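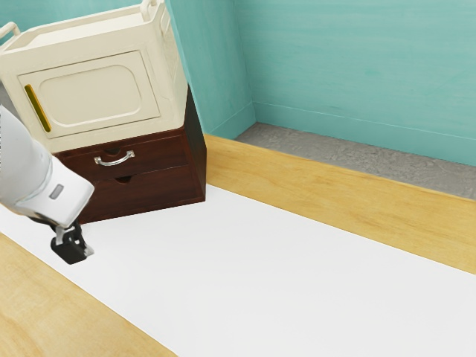 Cream cabinet, yellow handle.

I have been grinding my teeth at night for most of my adult life, and for most of my adult life I have been sold things for it. The latest is a mouthguard called the Skurnis, which came to me by way of a leaflet at the dental practice on Bastby Road and costs £504. I want to set down what I was told about it before I forget, and why I still haven't bought one.

The sales talk goes like this. An ordinary night guard is a lump of plastic that sits between your top and bottom teeth and takes the punishment for them. The Skurnis does that too, but it is "responsive". I asked what it responds to and was told pressure. I asked what it does when it responds and was told it distributes. A pillow distributes pressure. So does a slice of bread. I said something along those lines and got a patient smile.

My present guard cost £100, made from a mould by the same practice, and it has lasted four years. It is yellow at the back, and has a groove on the left where I evidently do my worst work. It is an ugly little object and I rinse it under the cold tap every morning and think no more about it. When I took it in for them to look at, the dentist turned it over a couple of times and said it had "a bit of life in it yet". Five minutes later, at the front desk, I was being walked through payment plans for its replacement. I don't think anyone was lying to me. I do think those two conversations ought to have happened in the same room.

The leaflet is worth a read if you like that sort of thing. It says 869 people took part in a "user experience programme" and that most of them woke feeling more refreshed. Most of them compared with what? It doesn't say. Were they grinding less? It doesn't say that either, and I read it twice, including the small grey print on the back fold. Feeling refreshed is lovely but I could feel refreshed from a week without the neighbours' dog. If I'm paying for a dental appliance I would like to hear something about teeth.

There's also an app, naturally. You tap in how you slept and it draws you a line. The guard itself doesn't talk to the app, as far as I could make out, so the line is made entirely from what you told it. I have a biro and the back of an envelope for that.

I should say that I've been had before, which may be why I'm grumpy. Some years ago I bought a jaw-relaxing thing from a firm called Mamau, a sort of padded strap that went under the chin and over the head. You warmed it in the airing cupboard and wore it for twenty minutes before bed. I looked like somebody in a cartoon with toothache. It smelt of wheat. I stuck at it for the whole of one winter and my jaw clicked in the spring just as it had in the autumn. Before that there was the Liu method, a course of tongue exercises on a set of printed cards, in which you press the tip of your tongue behind your front teeth and hum. I rather liked the humming. I couldn't tell you it did anything.

What has helped a bit, for me, is dull. I stopped drinking coffee after lunch. I try to notice when my teeth are touching during the day, which they are far more than I would have guessed, mostly when I'm reading emails. And I wear the £100 guard. My jaw still aches some mornings, usually after a bad week, and then it stops aching. None of this proves anything, and I'd be a hypocrite to pretend it did after complaining about that leaflet. I might have got better anyway. I might not be better at all and have simply got used to it.

To be fair to the practice, I've no quarrel with the dentistry. The filling I had in May was quick and I barely felt the needle. They've caught two cracked teeth for me before they became something worse, and both times I was told plainly what would happen if I left them alone and what it would cost if I didn't. I'd like the same plainness about the guard. If my old one is wearing thin, show me where. If the new one protects a molar better than the old one does, tell me how anybody knows. "Our patients love it" is what people say about the biscuits in a waiting room.

I did ask whether I could have another of the ordinary sort when this one goes. There was a pause, some clicking at the keyboard, and yes, they still make them, they just don't have a leaflet for it. The price has gone up a little, but it's nowhere near £504.

So that's where I've left it. I have another check-up before Christmas and I've written my questions down this time, because I always lose my nerve in the chair with my mouth full of mirror. If anyone reading has worn a Skurnis for more than a few weeks, and paid for it themselves, I'd be glad to hear about it in the comments. Teeth please, not sleep.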